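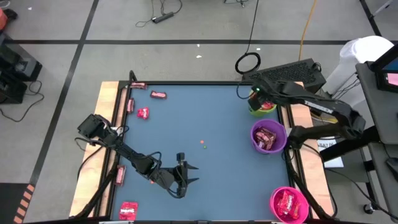 4.2 What the demonstrations do and do not show

Collecting demonstrations by remote control is often described as a cheap way to teach a two-armed robot. We are less sure. The Tallton set holds 2,142 sorting episodes, all recorded with a person steering both arms from start to finish, and before using it to train the Pikari policy we wanted to know how much of that steering was about sorting candy and how much was habit.

The task sounds simple. Wrapped candy lies on a blue tabletop and has to go into three containers standing along the right side, one green, one purple and one pink. The operator is told which container takes which kind and is otherwise left alone. No order is given, and no rule says which arm should do what. Earlier work on the Waaka controller treated this freedom as a strength, on the grounds that varied demonstrations lead to a policy that copes with varied tables. We found little support for that in our own logs. Operators settled into a private routine within the first 15 episodes and then kept it. What looks like variety across the whole set is mostly variety between people, and a policy trained on the mix has to average over routines that do not fit together.

The layout makes this worse. With the containers all on one side, an item on the far left has to be carried across the table or passed from one arm to the other. Some operators passed, some carried, and a few pushed items toward the middle before picking them up. All three are fine as ways to clear a table. As training data they pull in different directions at the same point in the episode, and that is where the Pikari policy hesitates most.
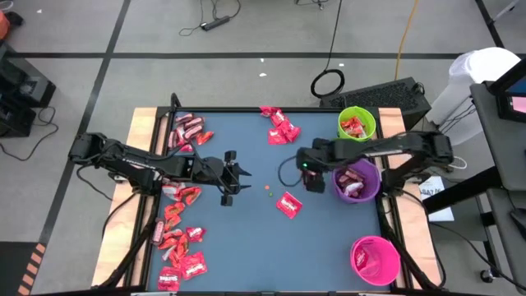 The number of items is a second source of trouble. Episodes range from a handful of packages to crowded tables where red Skittles packets lie in clusters, and the two are scored the same way: an episode counts as a success if the operator marks it as one. We do not think this is a sound measure. A crowded table gives many more chances for a bad grasp, and operators differed in how many second tries they allowed themselves before starting over. Restarted episodes were deleted at Tallton and never reached us, so the success rate of the demonstrators themselves is unknown.

Loose candies are a third case. An unwrapped round candy is much smaller than a packet and calls for a different approach with a two-finger gripper. The written instructions do not mention them. In a review of 21 episodes with loose candies on the table, we could find no shared practice – one operator picked them first, others left them for last or ended the episode with them still in place. A policy cannot be blamed for ignoring an object that its teachers also ignored.

We also question the claim, made in the first Usel report, that more episodes would wash these effects out. Doubling the share of data from a single operator helped more in our tests than adding data from 2 new ones (Section 5.1). The comparison is small and should be repeated on another table before anyone relies on it. For the rest of this paper we train on each operator's episodes separately and report the pooled policy only as a baseline.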